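Tips for teaching a robot to tidy the bathroom shelf

I've been recording sorting runs for our Wotix project since June, and most of what I know I learned by binning a day's takes. We keep 171 good ones out of 368, so do learn from my mistakes!

1. Start with tubes standing up
Get the open jaws over the tub and stop for a breath before you close them. A calm approach is much easier for the system to copy (and kinder on your wrists).
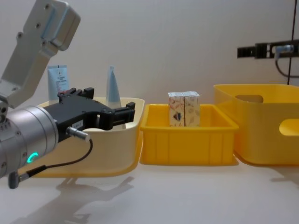 Baltasar Sosa reckons I'm too fussy here: keep a few wobbly approaches in, he wrote, or it'll never learn to recover. Fair point, and I now save the wobbly ones in their own folder.

2. Mix up how things lie
I got lazy and set everything out the same way for 21 runs. Useless! Lay a tube down at a slant, tip a carton over in the deep bin, swap things about. Leave the containers in a row, though, so only one thing changes at a time. 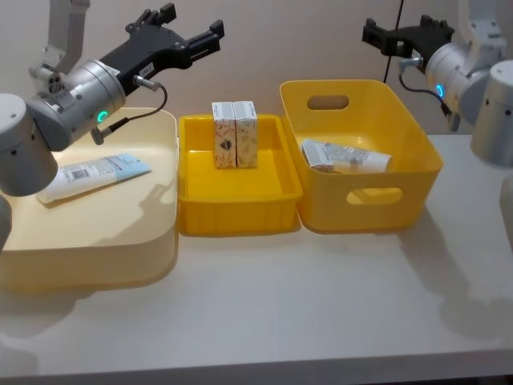

3. Write your notes straight away
Which arm, which item, keep or bin. I scribble mine on a pad before resetting the table, and Iara Espinoza types them up after lunch.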